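Section 2: Your Biveo bamboo board

Before first use
1. Wash the board by hand in warm, soapy water. The dishwasher will make it a different shape, and you won't like the shape.
2. Stand it on its edge to dry overnight.

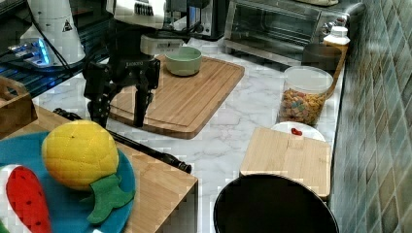
438 words · 2 min read

3. Lay the board on a level worktop, groove side up. The groove catches juice. It does not catch soup – please don't test this.
4. Put your bowl on the board before you start chopping. Scraps left "just for now" on the worktop tend to move in.
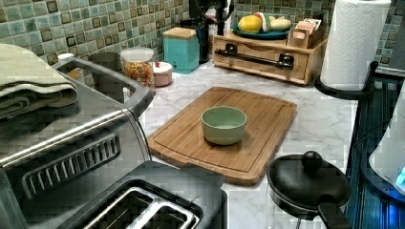 5. Oil the board once a month, and wipe off what hasn't soaked in by morning.

Caution: keep the board away from hot appliances, however handy the gap beside the toaster looks.

Note: scratches are not covered by the guarantee. It is a chopping board.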